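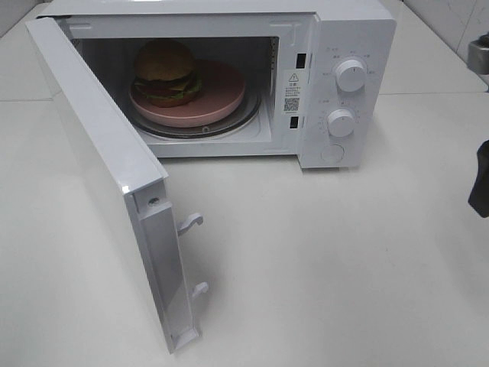 Myrto Triantafyllou thinks a parish register should be read the way you would read a letter from an aunt, slowly and with some patience for her spelling. She told me so over the telephone in January, before I had managed to ask my first question, and then she apologized for talking so much and went on talking for most of an hour, which suited me very well.

I had called her because of the Staneck books. If you don't follow these matters (and I can't say I did, until a cousin began sending me clippings), the Staneck books are the baptism, marriage and burial registers of a small Catholic parish, kept by a long line of priests with very different ideas about handwriting. For years they sat in a cupboard in the sacristy. If you wanted to see them you wrote to the pastor, and if he liked your letter he wrote back. In 2000 the cupboard was emptied and the whole lot went into storage with the diocese, where they stayed boxed up and out of reach while people argued, politely and at length, over who ought to be allowed to open them.

Now they are open. The reading room at Vurkness, where the diocese keeps its older papers, began taking appointments for them this winter, two readers at a time, and the list filled up almost at once.

Myrto was on it early. She had been looking for a great-grandmother who married into the Theodorakopoulos family, and who was baptized Orthodox and buried Catholic, with no paper anywhere to say how she got from one to the other. There was a family story, of course. There is always a family story! In this one a kindly priest received her into the church on her sickbed, and everyone wept, and her husband's brothers never spoke of it again.

The register tells it more plainly. She was received on an ordinary weekday, in good health as far as anyone can tell, years before she died, and she signed her own name in Greek letters beside the Latin. The priest wrote a single line in the margin, saying that she had asked good questions. Myrto read me that line twice over the phone, and I could hear how pleased she was with it.

Rüdiger Gerlach has spent more than 5 years with these volumes, cleaning them and making the index that readers now use. He is a quiet man with a great fondness for margins. The main entries, he told me, are mostly formula, the same Latin phrases copied out from one year to the next, and it is along the edges of the page that the priests forget themselves a little. One of them kept track of the frost. Another noted which godparents had turned up late. A third, during a bad winter, wrote the names of families who could not pay for a burial, and next to each of them put a small cross and the word "done."

I asked Gerlach whether he had worried about opening the books to everybody, and he took a good long while to answer. He had worried, yes. There are children in those pages whose fathers are not named, and there are marriages that were set aside, and a village has a long memory. The rule they settled on keeps the later volumes closed for now, and lets a family ask for a single entry from them if they can show who they are. He thinks that is fair. He also thinks some people will be cross about it, and he has already had 2 letters to that effect, both of them beautifully written.

The copying is being done slowly, page by page, and the pictures of the pages are kept on a system called Trulusent, which Gerlach likes well enough although he still keeps his own index on cards. I have seen the cards. They are in shoeboxes, and they are very neat.

What stays with me, after a couple of months of thinking about other people's baptisms, is how much of a priest's working life went into simply writing down who was there. I was raised in a church where the big leather book came out at the end of the service and we children were shooed off to the hall — I never gave a thought to what was going into it. I have since called the parish office back home and asked whether they still have it. They do, and the secretary is going to look up my mother's page for me when she gets a minute.

Myrto, meanwhile, has booked another day at Vurkness. She would like to find the brothers.

Filed under: Faith & Heritage, Church Archives, Family History

Get our features in your inbox every week. By signing up you agree to our privacy policy. You can unsubscribe at any time.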